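### 3.2 Reconditionnement des peintures de mobilier : constitution du corpus et protocole d'observation

Les revêtements blancs appliqués au pinceau sur le mobilier de bureau d'occasion posent un problème de qualification que les méthodes instrumentales usuelles ne résolvent qu'en partie. La mesure de brillance à 60° suppose une surface plane et homogène ; or les stries laissées par l'outil d'application modifient la réflexion selon l'orientation du brillancemètre. Nous avons donc retenu une double approche, associant mesure ponctuelle et cotation visuelle, en conservant pour chaque plateau la direction dominante des stries lorsqu'elle était identifiable.

Le corpus comprend 613 plateaux issus de deux dépôts de réemploi, Grevley et Mikport. Après exclusion des pièces stratifiées, des plateaux fendus et des surfaces dont le revêtement était manifestement antérieur à la remise en état, 517 plateaux ont été conservés pour l'analyse. La répartition entre les deux dépôts est déséquilibrée : Mikport fournit la majorité des surfaces de grand format, tandis que Grevley traite surtout des dessertes et des tables d'appoint. Ce déséquilibre a été pris en compte par l'introduction du site comme effet aléatoire dans le modèle présenté en 3.4.

La cotation visuelle suit la grille Magagula, établie lors d'une phase antérieure du projet et révisée en mai. Elle distingue quatre catégories de défauts : les traces d'application (stries, reprises, surépaisseurs), les inclusions ponctuelles, les salissures superficielles et les pertes de matière. Chaque catégorie reçoit une note de 0 à 4. La note 0 correspond à l'absence de défaut perceptible à une distance de 50 cm ; la note 4, à un défaut perceptible à plus de deux mètres sous éclairage diffus. Les notes intermédiaires sont définies par des planchettes de référence conservées à l'abri de la lumière.

Les catégories ne sont pas exclusives. Une même surface peut cumuler des stries d'application, des points sombres et une salissure grisâtre localisée en bordure (figure 4). Dans ce cas, les trois défauts sont cotés séparément, sans note de synthèse. 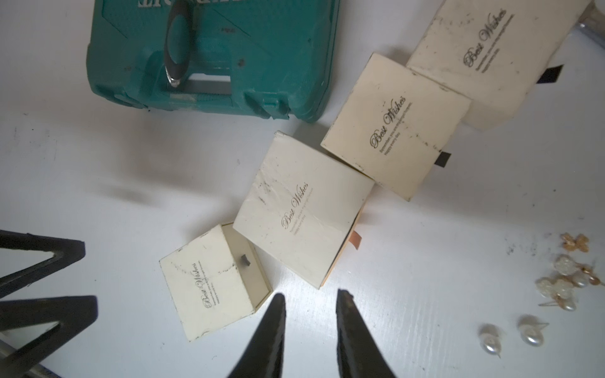 **Figure 4.** Plateau peint en blanc : stries de pinceau peu marquées, points sombres dispersés et trace grisâtre vers le bord droit.

La distinction entre inclusion et salissure reste la principale source de désaccord entre évaluateurs. Un point sombre peut correspondre à une poussière prise dans le film, à un éclat laissant apparaître le support ou à un simple dépôt. L'examen visuel seul ne permet pas de trancher. Le protocole prévoit pour cette raison un essuyage normalisé : chiffon non pelucheux, eau déminéralisée, cinq passages sans pression. La surface est cotée avant l'essuyage, puis de nouveau après un séchage de trente minutes. Tout point persistant est classé en inclusion, sauf si une discontinuité du film est constatée à la loupe (×10).

Un sous-ensemble de 77 plateaux a fait l'objet d'une double cotation en aveugle. L'accord, estimé par le kappa pondéré, est satisfaisant pour les pertes de matière et les traces d'application, plus faible pour les inclusions. Les écarts supérieurs à une classe concernent 53 surfaces de ce sous-ensemble si l'on considère la cotation avant essuyage, toutes catégories confondues ; ils se réduisent nettement lors de la seconde cotation. Seule cette dernière est utilisée dans la suite.

Les mesures d'épaisseur ont été réalisées avec la sonde à ultrasons Valto, étalonnée au début de chaque série sur deux cales certifiées. Cinq points sont relevés par plateau : un au centre et un à proximité de chaque angle, à 40 mm du chant. Les points situés sur une surépaisseur visible sont déplacés de 10 mm vers l'intérieur et signalés dans la base. Sur support en bois massif, la sonde tend à surestimer l'épaisseur lorsque l'apprêt a pénétré les pores ouverts ; la correction correspondante est détaillée en annexe B.

Deux limites doivent être mentionnées. D'une part, l'historique des couches anciennes est inconnu pour la plupart des plateaux, et l'épaisseur totale ne peut être assimilée à celle du dernier revêtement. D'autre part, la grille ne rend pas compte du jaunissement, traité séparément par colorimétrie (section 3.3).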